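About > Who we are > Our story

Gilmartin Fund - who we are

Started small. Hedvig Nygård spent two winters in Skerosum helping the fishing families there fill in forms for a new landing dock, got home, and kept getting letters. The dock got built. Then the school roof, then the smokehouse. By the third project she needed a bank account that wasnt her own, so the Gilmartin Fund was set up, named for the street she lived on at the time.

We are still small. Four people, none full time. Hedvig does the travel and most of the talking. Ching-wen Yen keeps the books and writes the reports to donors (quarterly, sometimes a bit after quarterly). Renata Toledo handles the grants. Reto Trummer looks after anything with a motor, a pump or a plug.

What we pay for: things a village has asked for in a meeting, with minutes. Water tanks, boat repairs, seed, school books, bus fare to the clinic. Grants run from 200 dollars up to 3,000. Bigger than that and we help write to somebody larger. We don't send used clothes, please don't mail them to us.

Where we work: Skerosum and the four villages upriver, and since last June also Dravside, on the coast. Different language, different problems. Dravside has a road and a phone mast but the wells go salty in summer, so most of our work there so far is rain collection - gutters, tanks, a lot of pipe fittings.

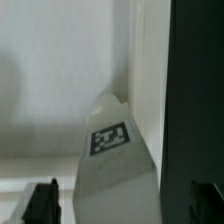
Money comes mainly from individual donors, 176 of them at last count, most giving a little every month. Two churches and a rowing club make up most of the rest. We take no government money, mostly becuase the paperwork would need a fifth person. Office costs are kept low and you can ask Ching-wen for the accounts any time, she'll send the whole spreadsheet. Same goes for the stock list, which Reto keeps. Last year 1,927 dollars went on freight alone. Too much. Working on it.

Local partner in Dravside is Alfredo Pangilinan, who ran the Wekik savings group before we came along and still does. He decides which requests go forward, together with the group. We can say no, we can't say yes without them. Same setup in Skerosum with the dock association.

Want to help? Monthly gifts are best for us, even small ones. Translators also very welcome, and anyone who knows about well testing. Write first before sending equipment. Answers can take a week or two when Hedvig is away.

Page last changed 2025-07-28

© Gilmartin Fund | Contact | Back to top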